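Closico Tapes mail-out, April 7, 2019

OK quick one this time, I'm packing orders with one hand. Thanks to everybody who wrote back after the last letter. I read all of them, I answered maybe half. Sorry.

First thing. The Bautista album is done. Really done, mastered and everything. It's called Ilau, seven songs, the last one takes up almost the whole of side B and is the slowest thing Rutilio Carrillo has ever put his name on. If you know the first record you know that's saying something. Drums way up front, guitars like wet cement, and then Waraporn Phuthong comes in on organ halfway through the second track and the whole thing tips over sideways. I've had it on in the car since December and I still miss my exit.

Pre-orders open now. 90 cassettes in the gray shell, and once they're gone thats it for the gray shell. LP is a run of 800, black vinyl only, no splatter, please stop asking about splatter. Download comes with either. Rutilio wanted a lyric sheet, so there is a lyric sheet. His handwriting. Good luck.

Celeste Neves did the cover. Linocut, two colors, the hill and the antenna. She's printing 13 by hand on heavy paper, signed, and those go to whoever orders the LP first. No lottery, just the order they land in my inbox.

Second thing. Utent. Yes the split is still happening. No I don't have a date. Ezequiel Ponce re-recorded his bass parts because he got a new cab and now hates everything he did on the old one. I heard the new takes over the phone, which is a terrible way to hear bass, and they sounded huge anyway. Their side is three songs and a noise piece. Other side is a band I can't name yet becuase they haven't told their drummer.

Third. Somebody asked for listening tips again so here's what has been on at the desk. The old Bautista demo, the one with the tape hiss, which I'd put back in print if anyone could find the master. Yatziri Ledesma's solo set from the basement show, just her and a baritone guitar and one pedal. She played the same riff until people started laughing and then kept going until they stopped. Recorded on a handheld, room sound and all, up on the page as name your price. All of it goes to her. If you buy one thing this month and it isn't the LP, buy that.

Shipping. Went up again. I ate what I could. Overseas folks, team up with a friend, two LPs cost nearly the same as one to send. Mailers are the stiff ones now after what happened with the last batch. If yours showed up with a bent corner and you never told me, tell me, I have spare sleeves.

Old stock, while I'm at it. Order number 681 came back to me with no name on it, just a smear where the ink was. One shirt, one tape. If you've been waiting on a shirt and a tape and you're mad at me, that's probably you. Write in.

Shirts: mediums gone, smalls nearly, plenty of XL. Reprint if the LP does OK.

Right, back to the boxes. Play it loud, flip it over, play the slow one twice.

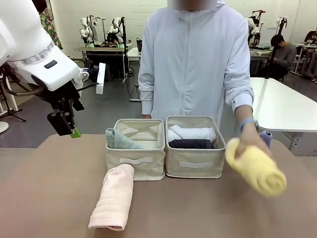 Towels and two fabric baskets on the table.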